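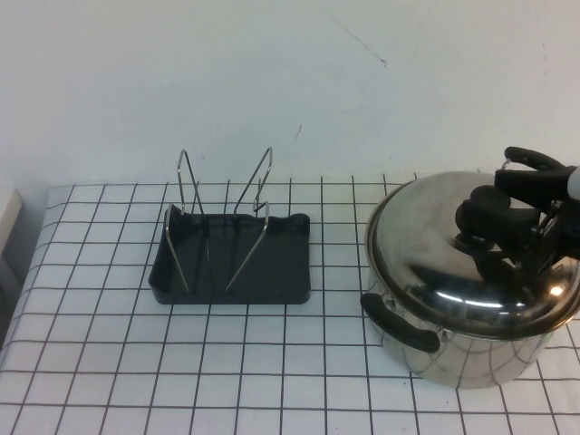 April, evening

Again the ants. This morning I found them behind the toaster, a thin line going from the window down to the sugar. I wiped them away with vinegar and water, and at lunch the line was back in the same place, as if I had done nothing.

Burgi Holzer came by at 5 for her seedlings, and she looked at the line for a long time with her glasses pushed up. She thinks they are pavement ants and that the nest is under the step outside. In her old house in Stostberg she had them every spring. She told me to stop spraying, the spray only kills the ones I can see. She put a drop of sugar water with borax on a jar lid and set it near the crack, up high where Haf's cat does not go. Now I must leave them in peace to eat it, and this is the difficult part for me. I stood there with the cloth in my hand like a guard.

After dinner the lid had so many ants around it that I did not like to look. Burgi warned me about this, so I went to the other room and answered the letter from Kamil. He has moths in his wool rug and wants to know if freezing it is possible. I wrote that the rug is bigger than my freezer, and probably bigger than his.

I also went out with the flashlight and looked under the step. There is fine sand pushed up between the bricks, in 6 small heaps. I did not touch them. Tomorrow I will fill the crack by the window, but only from the outside, and buy a sugar jar that closes properly. The old one has a chip in the lid and I have known it since winter.

It rained a little after nine. My knee is better.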